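Chapter 4
Staffing a Junior Club: The Equipment Room

4.1 Who does the work

A junior hockey club spends most of its budget on travel, ice time and salaries. Equipment usually comes fourth. It is also the area where a small club loses the most money without noticing, and for that reason many owners now treat the equipment manager as a full-time position.

The Dellville club is used as a running case in this chapter. It carries 24 players on its roster and dresses 22 for a league game, counting both goaltenders. Oluf Thorlacius ran its equipment room alone for his first season. His job covered skate sharpening, laundry, stick orders, helmet repairs and loading the bus. Game days started before breakfast and ended when the last bag was hung.

In January the club added a part-time assistant, Þröstur Hallgrímsson, who took over laundry and road packing. Thorlacius kept sharpening and purchasing. The split is a common one. Sharpening depends on knowing each player's preferred hollow, and players dislike having it change hands in mid-season.
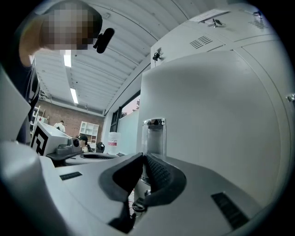

Purchasing should stay with one person as well. When two people can order sticks, the club ends up with duplicate orders and no clear record of who approved them. At Dellville, every order goes through a single form, and the general manager signs anything over a set limit.

4.2 Sticks and other consumables

Sticks are the largest consumable cost at this level. In the season studied, Dellville spent nearly 3055 dollars a month on them, and 948 dollars on tape, laces, steel and small hardware together. The club had supply agreements with two dealers, Surngate for sticks and Farner for everything else. A third dealer, Kostiuk, was used for rush orders and charged more for them.

A supply agreement normally sets out:

The price per item and how long that price holds.

The delivery time, and what the dealer owes the club if it is missed.

The return terms for sticks that break within a stated number of days.
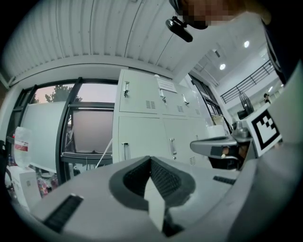 4.3 The preseason inventory

The inventory is done before training camp opens and again when the final roster is set. Dellville closes its second count on 10th September. Each item is entered by type, size, condition and storage location. Goaltending equipment is listed on its own sheet, as it is replaced on a different schedule and is often the player's own property.

Helmets need extra attention. Check the certification sticker on each one and write down the expiration date. A helmet past that date comes out of use even if the shell looks sound. Section 4.4 covers the forms used for this and the length of time a club should keep them.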